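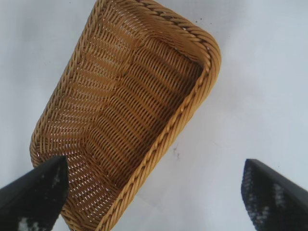
I am preparing the equipment request for our packing room in Randau and I need advice from people who have already bought this kind of thing. We fill gift baskets by hand, and we want to have two small cells where an arm moves the empty baskets and puts the goods inside. The arm is decided (Orex, small model). My question is the gripper fingers. The quote from Radulović says 1,116 euros for one set of Umeo fingers with spare pads, and my manager asks why the fingers cost so much when the basket is so cheap. Our basket is a shallow woven tray with rounded corners and a thick twisted rim, and the rim is the place I would like to grip. The weave has small openings everywhere, so I did not ask for suction. Should I budget one spare set per cell, or one for both?
posted by Xiaoqing Hou, 9:40 am

One per cell. Pads are consumables and wicker is rough. Put them on a separate line in the budget, otherwise the finance people will see one big number and cut it.
posted by dockside_pete

I don't agree with pete. For two cells I would buy one spare set and keep the rest of the money for trial time. How many baskets per day are we talking about?
posted by marrow77

100 per day now, more in December. Thank you both. I should add that the goods have to go down to the floor of the basket, so the fingers must also fit inside the walls and not only hold the rim.
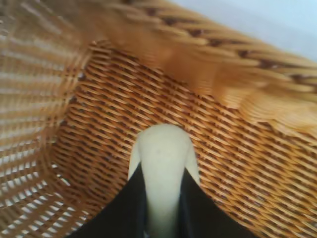

Gripper inside the basket, close to the woven floor.

The side wall is curved and its weave is more open than the floor. I am a little afraid that a finger tip will catch in a gap there when the arm moves sideways. Has somebody seen this?
posted by Xiaoqing Hou, 10:25 am

Yes, with bread baskets. We changed to rounded tips and made the arm go straight up before any sideways move. The tips were cheap. The hours to teach the new path were not, so please write those hours in your request. We forgot them and had to ask a second time, which was unpleasant.
posted by lintfree

100 a day is nothing, a person does this before lunch. I would not buy two cells. Buy one, run it for a season, then ask for the second.
posted by marrow77

I understand the point, but the money is for this year only. If I ask for one cell, the second one will wait a very long time – I know my company. Maybe I can order both arms and only one full set of fingers at the beginning.
posted by Xiaoqing Hou

Then you have an arm in a box and its warranty is running. Ask Radulović if they can deliver the second one later on the same order. Ours agreed to that, 8 weeks after the first.
posted by dockside_pete

That I did not think of. I will call them this afternoon and also ask for a separate price for the pads and for rounded tips. @lintfree, do you remember how many hours it was for the new path?
posted by Xiaoqing Hou, 11:50 am

Would have to look it up. More than one working day, for sure.
posted by lintfree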